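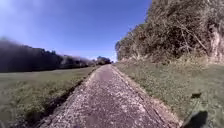 Flat Roads and Big Fields
Posted 14/08/2021 by Marisa Leone

Hello again! I finally sat down and sorted the photos from our walk out past Trinlow, all 200 of them (Mirko says I should delete more, Mirko can mind his own business).

We left the car by the old feed store and did 5 miles, with a long sandwich stop in the middle. Assunta brought the good cheese. Lucrezia brought a kite and forgot the string.

1. The long straight
My favorite kind of path, gritty and speckled with little pale stones, with flat grass off to the left and dark trees behind it. I love how it narrows down to almost nothing by that little clump of trees at the far end!

If you want to go yourself, wear shoes with a decent sole and take more water than you think you need. Ehsan Ansari asked on the last post if the path is OK for bikes. I'd say yes with fat tires, but I'd want to hear from someone who has tried it.

Prints are the same deal as before, just send me a note with the photo number and the size. Next up is the Ellia set from January, which is mostly me in a very large hat.

Comments (5) | Older galleries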